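3.2 Drink containers and recall of portion size

Studies that ask people how much they drank in a day depend on memory, and memory for liquids is poor. Solid food comes in slices and pieces that can be counted afterward. A drink is often topped up, shared or left unfinished. The Melnyk recall form, which we used in the first round of the survey, asks for the number of "glasses" and leaves the size of the glass to the person answering. In the Sanberg households the same word was used for anything from a small juice glass to a large mug.

For the second round we changed the form. Each household was visited once in June, and the interviewer asked to see the containers in daily use. Capacity was measured to the rim with tap water and a kitchen scale, and again to the level at which the person said they would normally stop pouring. The second figure was used in all later calculations. Canned and bottled drinks were entered at the volume printed on the package, and the respondent was then asked whether the whole amount had been finished.

We sorted containers into open vessels, such as cups, mugs and glasses, and packaged drinks, such as cans, cartons and bottles (Figure 4). Color was recorded for open vessels, as parents in Driltska often gave each child a cup of one color and could then report intake for each child separately. No attempt was made to record the brand of open vessels.

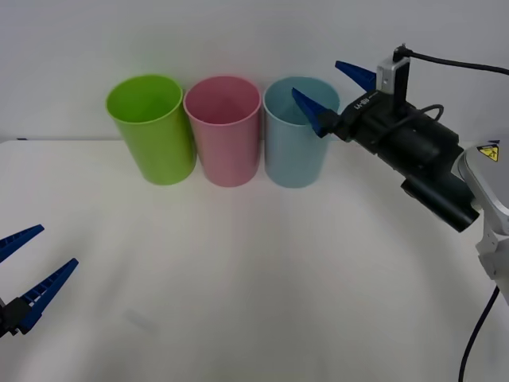
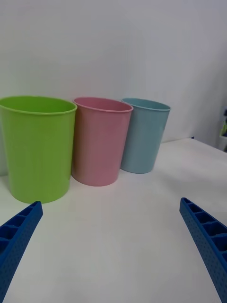
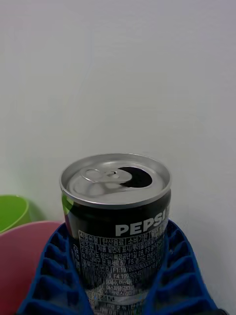
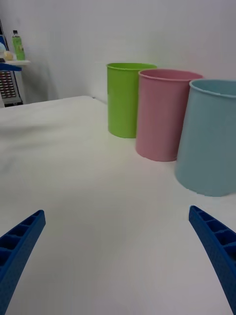

Figure 4. Container classes. First and second images: open vessels, plastic cups including green and pink. Third image: packaged drink, opened can. Fourth image: white tabletop.

Of the 102 households that completed the first round, 7 could not be reached for the second and were dropped from the comparison. Among the rest, the change of form made the largest difference for water and the smallest for canned drinks. Respondents tended to name a can as a single unit on both forms, and few changed their answer when asked whether it had been finished. Water was more often revised upward, mainly by people who refilled the same cup through the day and had counted it once.

Some 40 respondents in Vedumer reported drinking mostly at work. Their workplace cups were not seen by the interviewer, and we used the respondent's own estimate of size. These answers are marked in the data file and were left out of the test of agreement between rounds.

The revised form took longer to complete, and interviewers reported that the measuring step was the main cause. In a larger survey it may be enough to measure only the container used most often. We did not test this shorter version.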